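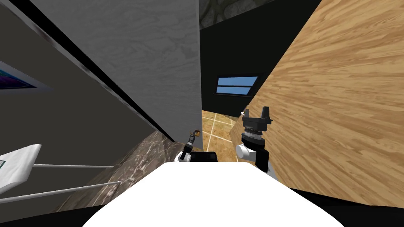
3. How we went about it

I should say first that I didn't set out to study swallowed dentures. I was on the endoscopy rota at Melosbridge when my third patient in a month turned up with part of a plate stuck in the gullet, and I went to see what our own records said about it. They said very little, and what they did say was filed under four different headings (one of them was "other, dental"). So most of the work in this section is plain digging.

3.1 Finding the patients

Tsion Berhe and I searched the endoscopy logs of two hospitals, Melosbridge and Sodetti, for every adult who had come in with something stuck between the throat and the stomach. The last day we counted was January 31, 2018. That gave us 233 people. Most of them had food stuck, meat nearly always, and I've set those aside for another paper because they're a different sort of problem with a different sort of follow-up. Once we'd taken out the food, and the coins and batteries too, we were left with 59 people who had swallowed all or part of a denture.

Seven of those had notes so thin that we couldn't tell when the plate went down or who took it out, so the numbers from here on are for 52 people. I did go back and forth about dropping them! In the end Tsion talked me into it, and Table 2 gives the few things we do know about the seven.

3.2 What we wrote down

For each person we noted age, the time between swallowing and the first scope, what the plain X-ray showed, where the plate was sitting, which tool got it out, and whether there was a tear. We also wrote down whether the plate had wire clasps, and this was the fiddly bit, as the notes often just say "denture removed". Where we could, we rang the dental lab (Ghumman made a good many of the plates on the Sodetti side) and asked them to look up the design. They were very patient with us.

Both of us read every set of notes on our own and then compared. Where we disagreed, which was mainly over what counts as a tear and what's only a graze, we sat down with the pictures from the scope and argued it out. We settled on the grading used by Brudov, with one change: we call anything that needed a clip a tear, however small it looked.

3.3 How the plates were taken out

I was surprised by how much habit there is in this. At Melosbridge we reach for an overtube nearly every time, and at Sodetti they like a soft hood on the end of the scope and a snare. Neither hospital has a written rule (ours was promised for August and hasn't appeared). I've kept the two hospitals apart in the tables for that reason, though it does make the groups small, and I wouldn't lean hard on any difference between them.

Figure 1. Path of the patients through the study: 233 with something stuck; 59 with a denture; 52 with full notes.

3.4 Sums

There isn't much to report here. We give medians and ranges, and rates per 1,000 urgent scopes where we compare one year with another. We used Fisher's exact test for clasps against tears and left it at that. With 52 people I didn't think a bigger model would tell us anything I'd believe.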